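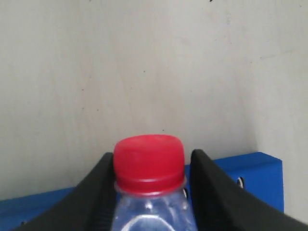

A clear plastic bottle with a red screw cap. Hatwood residents may now return bottles with the caps left on.

Hatwood Accepts Plastic Bottles With Caps Attached

The Hatwood Department of Public Works has changed its rules for the recycling of plastic bottles. Effective April 2018, residents are asked to leave screw caps on clear plastic bottles placed in curbside bins or brought to the drop-off center on Zasenley Road. Under the previous rules, caps were to be removed and put in the household trash.

The change follows a new processing agreement between the town and Famer, the company that receives Hatwood's sorted plastics. Equipment at the Famer plant separates caps from bottles after shredding, and both materials are recovered. Loose caps remain a difficulty, as they fall through the sorting screens and are discarded with broken glass and grit.

"We have been telling people to take the caps off for many years, and we understand that it will take some time for the new instructions to become familiar," said Orathai Thaweesak, recycling coordinator for the department. "A bottle that arrives without its cap will still be accepted. We would simply prefer to have both."

Bottles should be emptied before they are returned. A brief rinse is sufficient, and labels may stay in place. Colored caps are accepted on the same terms as white ones. Metal caps, pump tops and trigger sprayers are not included in the program and should continue to go in the trash.

The new rules apply to all 4,000 households served by curbside collection. Collection routes and hours are unchanged. Apartment buildings with shared containers will receive replacement signs, and building managers who have not received theirs by the end of the month should contact the department.
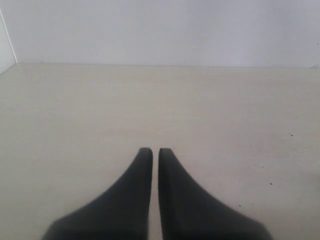 PUBLIC WORKS | DROP-OFF CENTER

The sorting tables at the Zasenley Road center will remain available to residents who bring in mixed containers. The tables are light in color and have a flat top. Users are asked to leave the surface clear when they have finished and to place bags in the bin beside the exit.

Residents may bring up to 60 bottles per visit without prior arrangement. Schools, restaurants and event organizers with larger quantities should give the center 72 hours' notice.

A printed guide to the new rules is available at Town Hall, at the public library and at Çınar Market on Main Street. The department will review the program with Famer in November.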